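Hand-held gripper demos for bed making – 1,062 episodes in and the policy finally finds the corner

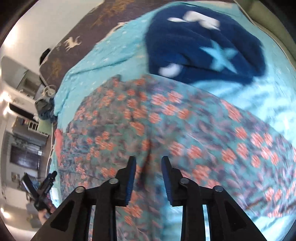 Golavthorpe Robotics Club – Soft Goods Group

Forum > Projects > Learning from demonstration
7 replies

clandau_kit
Big update from us! We finished the April round of blanket demos, all recorded with the hand-held grippers, one in each hand, no arm anywhere near the bed. Total is 1,062 episodes over 18 bedrooms. We trained one policy on the lot and ran it on the Nugroho arms in a room it had never seen. It got a clean corner grasp in 49 trials out of 60. Our last round, filmed in a single room, got 22. Same network, same training time, so I'm putting the whole jump down to the rooms and the bedding. I am so happy with this.

The bed up top is my favorite kind. Floral blanket over a dotted turquoise sheet, navy fleece with a star on it, brown one with reindeer. So many edges to confuse!

pivotscrew
Wow, congrats. Are those the blue pads from the parts thread? Mine are black and I've been wondering if the color matters to the policy.

clandau_kit
Yep, same ones. We haven't tested color on its own. The arms wear the same pads as the hand-helds, so the fingers look alike in training and at run time.

mothwing
Great result, but I don't buy "the whole jump." You went from one room to 18 AND you added a lot of episodes. That's two changes. You'd need a run with the old episode count spread over all the rooms before you can say which one did it.

clandau_kit
Fair, and I should have worded that better. I can cut the set down and retrain, it only takes a night on the Balavard machine. Will do.

tuckandfold
I'm more worried about blur. Look at the print on that floral blanket, it's smeared all over the place. We threw out blurry frames in our towel project and grasping got better.

pivotscrew
We did the opposite and kept them. The camera moves on the real arm too, so it's going to see smear sooner or later. Throw it all out and the policy has no idea what to do mid-swing.

tuckandfold
Depends how fast your arm moves, though. Ours crawls – a sharp frame is the normal case for us.

clandau_kit
Nugroho arms are pretty quick so I'm leaning toward keeping them, but now I want to try it both ways. So that's 3 runs: fewer episodes in all the rooms, blurry frames out, and the full set again with a new seed. Same 60 trials each. I'll post the numbers in this thread, good or bad.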